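Print this page | E-mail this page

Search tickets Enter keyword or ticket no. Go

Ticket 1180 - Kitchen faucet knocks when shut off
Opened by: Angeliki Vrettos
Assigned to: Rodel Evangelista, Groltance Home Water Help
Status: Waiting on customer

Angeliki wrote:
Hello, and thank you for taking this on! Our house was built in 1911 and the plumbing has been patched by every owner, I think, and every one of them had his own ideas. When I close the kitchen faucet there are 3 loud knocks in the wall, and the dog leaves the room. It began after we had the Zovalari washer put in. I have tightened what I can reach under the sink - no change at all.

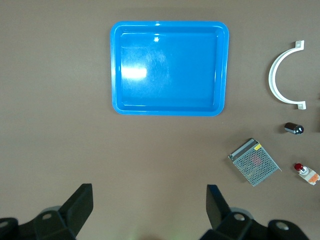

Rodel replied, 1/26/18:
Good morning Angeliki, and sorry to hear about the dog. What you describe sounds very much like water hammer, and old houses are prone to it. Would you please close the main valve, open the highest and lowest faucets until they run dry, then shut them and turn the main back on slowly? That puts air back in the risers. Do let me know the pressure too, if you own a gauge.

Angeliki wrote:
Done, and it was quiet all through supper, but one knock came back at bedtime. No gauge, but my neighbor Manolis has one and I will ask him tomorrow.

Contact Groltance | Copyright Groltance | Back to top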